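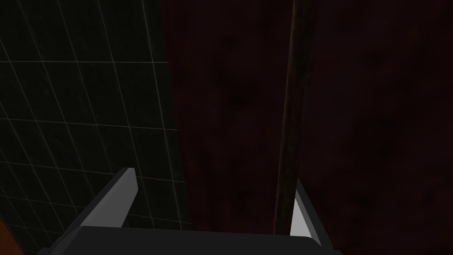

3.2 Repair reporting in small rented homes

Tenants in the two towns, Indero and Plilby, report repairs in different ways. In Indero the housing office takes requests by phone and at a front desk. In Plilby all requests go through Plelavum, an online form that the town brought in as a trial and then kept. We sent the same survey to 3000 households, split evenly between the towns, and asked about the last fault in the home, when it was first noticed, and when it was reported. Households that had moved in after June were left out.

The survey listed faults by room. Kitchens and bathrooms were given their own pages, and the wording was taken from the older Marín housing study so that the answers could be compared. We made one change. The Marín survey put loose tiles, worn grout and damp walls under a single heading, and tenants in our pilot found this hard to answer. We split the heading in three. Drawers, cabinet doors and hinges were also moved out of "other" and given a line of their own.

Tenants in both towns were quick to report faults with water or heat. They were much slower with faults they could work around -- a drawer that sticks, a floor that is hard to clean, a cabinet door that will not stay shut.

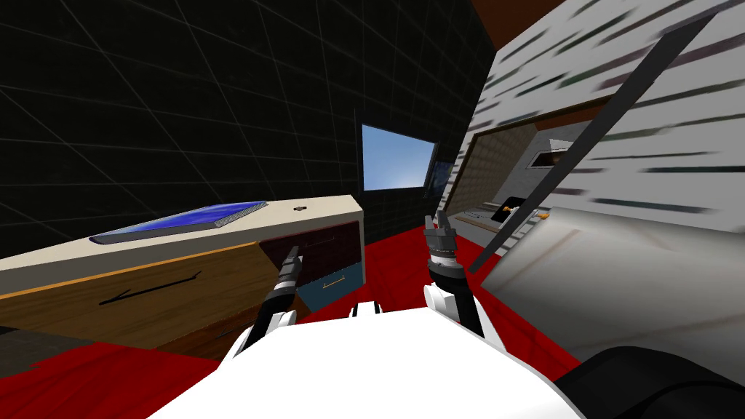 Many of these smaller faults were never reported at all. When asked why, tenants most often said that the fault did not seem worth a visit, or that they planned to bring it up at the next inspection. The second answer was more common in Indero, where inspections are done on a fixed schedule. Figure 4 in the appendix gives the full set of reasons by town and by length of tenancy.

We do not treat the delay as a direct measure of how well either system works. The date a fault was first noticed comes from memory, and people who reported late may also recall the date less well. The Plilby form also asks for a start date, which may have helped some tenants -- those who kept the confirmation email could copy the date from it. A check against office records is given in Section 3.3.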